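Bukarside Evidence and Property Locker System

Bukarside is a modular locker system for the temporary storage of evidence and found property in municipal police departments, sheriff's offices and campus public safety units. It is supplied by Heiskanen as a complete wall unit, with compartments that load from the officer side and are emptied from the property room side.

Each compartment locks when the door is pushed shut. The depositing officer cannot reopen it. Only staff assigned to the property room may release the rear door, and each release is entered in the access log with the user's name, the compartment number and the time.
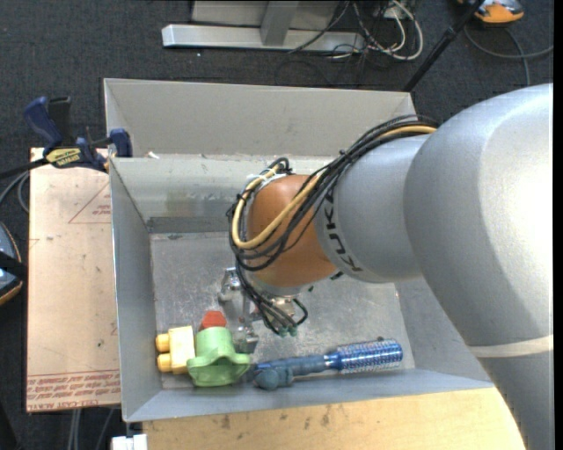 The log holds 1000 entries before the oldest must be exported. Departments that are required by local ordinance to keep longer records should schedule exports through the Walleneo records module, sold separately. Entries cannot be edited by any user, including the system administrator. A supervisor may add a note to an entry, and the note is stored with the name of the person who wrote it.

Configurations

Base unit: 2 columns, keyed rear doors, paper log holder
Standard unit: 3 columns, electronic rear doors, access log
Refrigerated column: available for the standard unit only

List price for the standard unit is $1370 per column. Delivery and wall preparation are quoted separately. Agencies buying under a cooperative purchasing agreement should include the agreement number with the request.

Installation and training

The pass-through opening must be framed and finished before delivery. Drawings are provided once the order is confirmed. Training for property room staff takes place at the agency and lasts two days. Command staff may attend the portion on audits and changes of personnel, including the removal of access when an employee is suspended or reassigned.

Warranty

Doors and frames are covered for three years, and electronic locks for two.

Requests for quotation should be directed to Vasanthi Salian, Public Safety Sales. Questions about existing installations are handled by Mircea Buzatu, Technical Service.

Page revised November 24, 2023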